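### 4.3 Does a patterned table cover change how people find things?

The claim that a busy tabletop slows people down gets repeated a great deal in writing on home and workshop layout, usually with a nod to Marchuk's Ellmont survey. We doubt that the survey can carry this weight. It drew 2,000 replies, a fine number, but it asked people whether they felt that a patterned cloth got in their way. Nobody's search was timed. A person who dislikes a cloth will say it bothers them, and that is a fact about taste.

The Venilov trials did use a clock, and for that reason we take them more seriously. Even so, their 80 sitters worked at tables with either a plain gray cover or a small floral print, and the floral cover was also the darker of the two. Pattern and darkness changed together. Foley (personal communication) holds that this makes little difference, as the gap in search times was large. We are not persuaded – a large gap tells us that something mattered, without telling us which thing.

There is also the question of scale. A small repeat looks much the same wherever an object is put down. A painting printed at table size does not, and an object may stand out well in one part and poorly a hand's width away. Averages taken over the whole table hide this, and the 3,434 placements in the Bondarchuk set were, as far as we can tell, only ever reported as averages.

Figure 6 gives two views of a large painted-field print in use as a table cover.
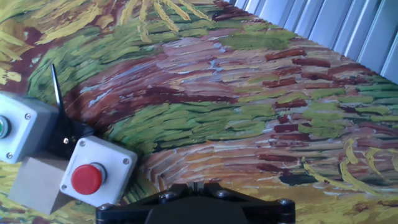
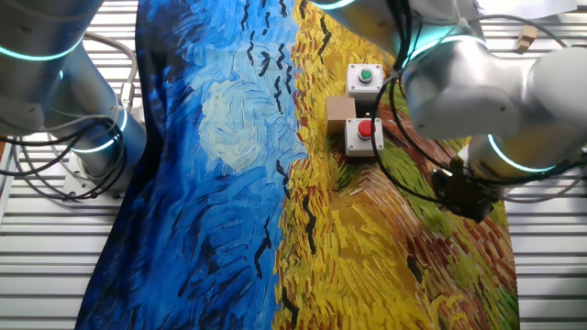
**Figure 6.** Painted-field print on the work surface, two views.

We would like future work to report where on a cover each object lay, and against which colors. The Wernimdale coding sheet has one box for this, marked "background," and coders were told to write "plain" or "busy." That is too coarse. In the second view of Figure 6, the print is blue on one side and golden yellow on the other, with dark bird-like strokes across the boundary, and both push-button boxes sit on the yellow. A coder would write "busy" for either half. Yet a light gray box on deep blue and the same box on yellow are surely different tasks, and a small tan carton on the yellow is different again. Until the coding sheet separates these cases, we see no good ground for advising anyone to clear away a patterned cloth – or to keep one.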